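Spent the week of evenings comparing grippers and wrist cameras in sim before we buy anything real. Posting the results in one place so I can stop answering the same email.

Setup first. Kitchen world in our simulator, same arm throughout, 300 trials for the first gripper and 300 for the second. Same object list and start poses for both. Anything that slipped before the place step was scored as a fail.

Gripper one is the Grollby two-finger. Flat pads, fast close, simple driver. Gripper two is the Rikstead three-finger. Softer pads, slower, and you have to pick a grasp mode before you move.

Round stuff: Rikstead wins and it isn't close. The Grollby will hold a ball shape if you come in dead center. A bit off and the thing squirts out and rolls to the back of the counter.

Thin flat stuff: Grollby wins. Spatulas and spoons lying flat are hard for everyone, but two narrow fingers can at least get down on either side of a handle. The Rikstead kept bumping the counter with its third finger and tripping the contact limit.

Tall bottles: a tie. Both fine from the side, both bad from above. Going from above was my planner's idea – I turned that off for bottles halfway through, then threw out those runs and started them over.

Cameras. I tried 3 mounting positions with the Firkside model. High on the shoulder gives the best overview and the worst depth on small items. Low and close to the wrist is the reverse. The middle one is what I'm keeping.

Field of view matters more than resolution here. I dropped the resolution by half and the grasp numbers barely moved. Narrowed the view and the planner started losing the edge of the counter.

Controller: the McIntyre one, stock gains, except I lowered the wrist stiffness. Stock was too stiff for contact with a hard surface. With 11 as the setting it stopped chattering. No idea what the units are, the manual doesn't say.

Usual warning about sim. Friction on these objects is a guess and the shapes are simpler than real ones. I trust the ranking between the two grippers. I don't trust the success rates, so I'm leaving them out.

Next up is the same object list on a bench with the real Rikstead, hopefully in May. If anybody has run it with the softer pads on metal handles, I'd like to hear how it went – especially how fast the pads wear.

Some views from the kitchen world:
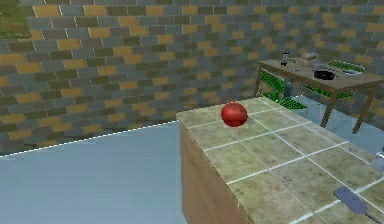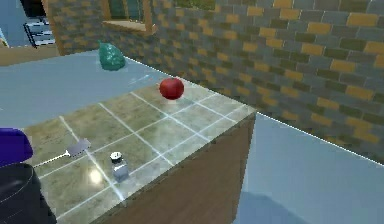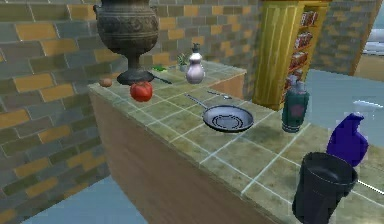
Tiled counter and brick wall, simulator renders, all three.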